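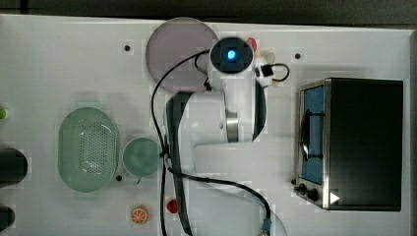

Robot Arms at Work: Frequently Asked Questions for Staff

Issued by the Workplace Change Office, Bevitz. Last reviewed 17th November.

Who should read this page?

All employees in the Practice Kitchen, Returns and Kit Packing. Staff placed with us through Naciri are covered by the same rules, except where their own contract says otherwise.

Will anyone lose a job because of the robot arms?

No position will be removed under the current agreement, which runs until the end of April. Any change after that date must be presented to the staff council at least 39 days before it takes effect. Positions left open by retirement or resignation will be reviewed one at a time, and the result of each review will be posted on the staff board.

What work do the arms do?

At present the arms are used for picking up, moving and setting down household and play items on the work tables. This includes kitchen pieces such as plates, bowls and colanders, as well as soft goods. Checking, repair, final packing and all contact with customers remain with employees.

Why are soft toys included?

Plush items make up a large share of our kits, and they do not keep one fixed shape when they are gripped. A plush ketchup bottle has to be held firmly enough to stay in place, without strain on the stitching or the label. Employees who have packed these items by hand know where they tend to give way, and their advice is used when grip settings are chosen.
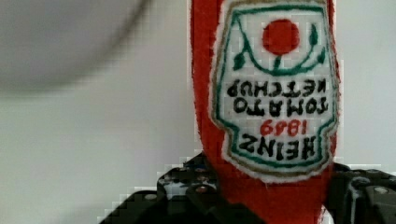

Items that show pulled thread or a damaged patch after handling are to be placed in the repair bin and entered in the Teris log under "grip." Please do not return them to the table.

How will my daily duties change?

Employees assigned to a table will spend less time on repeated lifting and more time on setup, checking and record keeping. Each table has one named operator per shift. The operator lays out the items, starts the task, and decides when it should be stopped. Revised job descriptions are available from Latifa Hamdy in Human Resources.

Does the new work affect my pay?

Base pay is not reduced. Employees who complete operator training receive a one-time payment of $500, paid with the next regular payroll.

What training is required?

Operator training takes 11 hours, spread over three shifts, and is held during paid time. Berkay Bayram schedules all sessions. Employees who do not wish to become operators may remain in their present duties for the term of the agreement.

May I reach onto the table while an arm is running?

No. Press the stop button and wait for the operator to confirm that the arm is at rest. The rule applies to supervisors and visitors as well. Cables must not be unplugged or moved by anyone other than the technical team.

Do the cameras on the arms record employees?

The cameras are there to record the items being handled. Hands or sleeves may be recorded during setup. Recordings are not used to measure individual speed or attendance, and they may not be used in disciplinary matters. Requests to view or delete a recording should be sent to Mohcine Ramadan.

Who maintains the equipment?

Service is provided by Prondedard under contract. Faults should be reported first to Magdy Morsy, who will place the service call. Employees are not expected to carry out repairs.

How can I raise a concern?

Speak with your supervisor or write to Abdelghani Belhaj, staff council representative. Written concerns receive a written reply. They may be submitted without a name, in which case the reply is posted on the staff board.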